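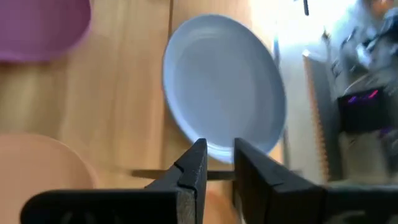
The pale blue plate, my favourite of the lot.

I've been meaning to write about plates for ages, which tells you what sort of December I'm having. It started when I pulled everything out of the kitchen cupboard to wipe the shelves and found we own enough crockery for a village hall and like hardly any of it. The big white dinner plates weigh a ton. The flowery ones came from my aunt and don't fit in the rack. And then there are the blue ones, which we grab for everything!

It's the shape, I think. There's a shallow dip in the middle and a good broad rim, so beans stay where you put them and you've still got somewhere to park your toast. I love the colour too, a sort of powdery blue with no shine to it. Eggs look lovely on it (beetroot less so, but that's beetroot for you).

My friend Rahel Aigner is a proper china person and thinks I've lost my mind. She has a set called Sornavico that lives behind glass, and she brings it out for birthdays and then washes it all by hand at midnight. I went round for supper and spent the whole evening terrified of my own fork. Lovely soup, though. 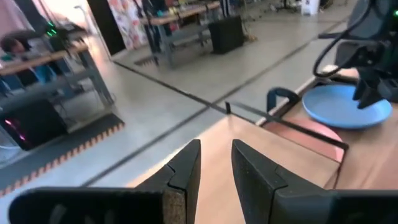
Laying the table without the fuss

I've gone off tablecloths completely. They need ironing, they slide about, and somebody always gets gravy on them before the potatoes are out. A bit of bare wood showing is much nicer, and light blue against pale wood is such a cheerful pairing. Add a flat bit of salmon pink and I'm happy, even if my sister says it looks like a baby shower.

If you're trying it at home, I'd stick to plain colours and let the plate sit half on and half off the pink. Dead straight always looks like a hotel to me.

Next job is the mugs. We've got far too many, and 2 of them have no handles, and I still can't bring myself to put them in the charity box. Any ideas, pop them in the comments. I'm off to put the shelves back together before teatime.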